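Ticket 521 — Méditation du matin : les abonnés reçoivent le texte de la veille
Ouvert par : Elfriede Wallner
Suivi par : Dragica Vlachou
Priorité : normale
État : résolu, à surveiller

Message initial (Elfriede Wallner)

Bonjour,

Je m'occupe des méditations quotidiennes pour la communauté de Grinau. Le français n'est pas ma première langue, je vous prie donc de m'excuser si une expression est maladroite.

Depuis le début d'avril, la méditation part chaque matin avec un jour de retard. Les lecteurs reçoivent le psaume de la veille, tandis que le titre du courriel est déjà celui du jour. Mardi, par exemple, le titre annonçait « La patience du semeur », et le texte parlait encore de Jonas. Plusieurs personnes m'ont écrit, dont Ingeborg Grabner, qui lit la méditation à voix haute à sa mère et qui a dû improviser.

J'ai vérifié ce que je pouvais vérifier moi-même :
— le texte est enregistré avec la bonne date dans Wunell ;
— l'aperçu montre le bon texte ;
— la page du site affiche le bon texte aussi, mais seulement à partir de 10 h.

La liste compte 475 abonnés. L'envoi est réglé sur 8 h.

Réponse (Dragica Vlachou)

Bonjour Elfriede,

Merci, votre description est très claire. Le fait que la page change à 10 h est une bonne indication. Pouvez-vous me dire quel fuseau horaire est indiqué dans Réglages > Publication, et s'il est le même dans Réglages > Envois ? Ce sont deux champs séparés. Merci de ne rien modifier pour le moment.

Réponse (Elfriede Wallner)

J'ai regardé. Dans Envois, il est écrit « heure locale ». Dans Publication, il est écrit « UTC ». Je ne me souviens pas d'avoir choisi cela. Prys Rees avait préparé le compte avant moi, et je lui ai posé la question : il pense que c'était ainsi depuis le commencement.
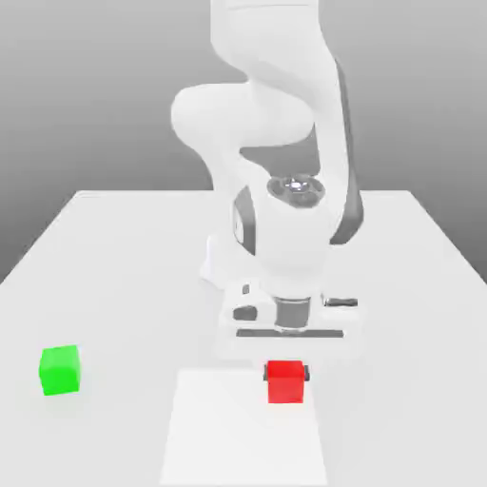 Ce que je ne comprends pas, c'est pourquoi tout marchait bien pendant l'hiver. Prys m'a aussi rappelé que nous avions déplacé l'heure de publication pendant le Carême, pour que les textes longs soient relus le matin même par Eifion Rees. Il est possible que je n'aie pas remis l'ancienne heure après Pâques.

Réponse (Dragica Vlachou)

C'est bien cela. La publication est réglée sur 8 h UTC, donc 10 h chez vous en heure d'été. Le courriel de 8 h prend son titre dans le calendrier, mais son texte dans la dernière page publiée, qui est encore celle de la veille. Avant le Carême, la publication était à 4 h et le décalage ne se voyait pas.

À faire, dans cet ordre :
1. Suspendre l'envoi automatique.
2. Mettre Publication sur « heure locale ».
3. Remettre l'heure de publication à 4 h.
4. Vider le cache du modèle « Méditation ».
5. Envoyer un essai à votre seule adresse, puis réactiver l'envoi.

Réponse (Elfriede Wallner)

J'ai suivi les étapes. À l'étape 4, le bouton était gris. J'ai dû me déconnecter et revenir avec le compte administrateur — peut-être faut-il l'ajouter dans votre aide. L'essai est arrivé avec le bon titre et le bon texte.

Vendredi matin, l'envoi normal était correct également. Ingeborg me l'a confirmé, elle a reçu le verset sur l'espérance avec la méditation qui lui correspond.

Une dernière question : faut-il renvoyer les textes des jours précédents ? Certains lecteurs les conservent dans un cahier.

Réponse (Dragica Vlachou)

Ce n'est pas nécessaire, chaque texte a bien été envoyé, avec le mauvais titre. Je vous conseille une courte note dans le prochain courriel, avec le lien vers les archives, où les titres sont justes. J'ai transmis votre remarque sur le bouton gris. Je laisse le ticket ouvert jusqu'à lundi, ensuite il se fermera automatiquement.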